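Tekmont opens night health line for residents of Arkadport and Dulgate

ARKADPORT, March

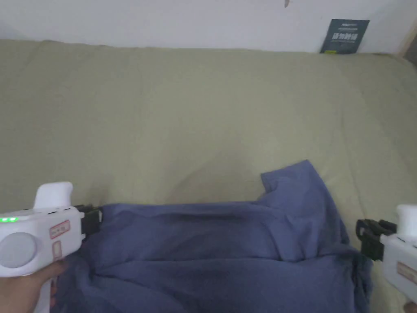 A bed with an olive-khaki cover, beside a white wall.

Tekmont, the home nursing service, has opened a night telephone line for people who have returned home after a hospital stay. The line is answered by nurses every night from 8 pm until 7 am, and it is free for all registered patients in Arkadport, Dulgate and the villages along the Ho river.

The first nights at home are often the most difficult for patients and their families. Many have questions about medicines, a small fever, or a dressing which has become loose. Until now they had to wait for the morning, or they went to the emergency department, where the waiting time can be long.

"A person who leaves the hospital on Tuesday may feel well in the afternoon and become worried at midnight," said Nermin Değirmenci, head of nursing at Tekmont. "We want this person to speak with a nurse who can read the discharge letter and who has time to listen. Sometimes the advice is to drink water and rest. Sometimes the advice is to call an ambulance at once, and we stay on the telephone until it comes."

A trial of the line was held last winter in Dulgate with 900 patients. During the trial the nurses answered 2000 calls. The most common subjects were pain after an operation, tiredness, and signs of infection in the wound or the urine. In 43 cases the nurse asked for an ambulance during the call.

Families were also allowed to call in the trial, with the permission of the patient. This will continue in the permanent service. The permission form is given together with the discharge papers, and it can be changed or taken back at any moment by calling the office.

The service has now place for 3000 registered patients. Registration is open to adults who were discharged within the last six weeks. It can be done at the ward before leaving, at the Tekmont office in Arkadport, or by a family doctor.

Kuo-hua Lui, director of Tekmont, thanked the night nurses who took part in the trial. "They told us very clearly what was missing," he said. "They asked for a second nurse on each shift and for a quicker way to reach the doctor on duty. Both things are in place from the first night."

The line does not replace the emergency services. Anyone who has chest pain, difficulty breathing, sudden confusion or heavy bleeding should call the emergency number immediately and not wait for advice from Tekmont.

Calls are kept confidential. A short note of each call is sent to the patient's family doctor on the next working day, unless the patient does not wish it.

About Tekmont
Tekmont provides home nursing and care after hospital treatment. Its main office is in Arkadport, with a second office in Dulgate.

Press contact
Press office, Tekmont, Arkadport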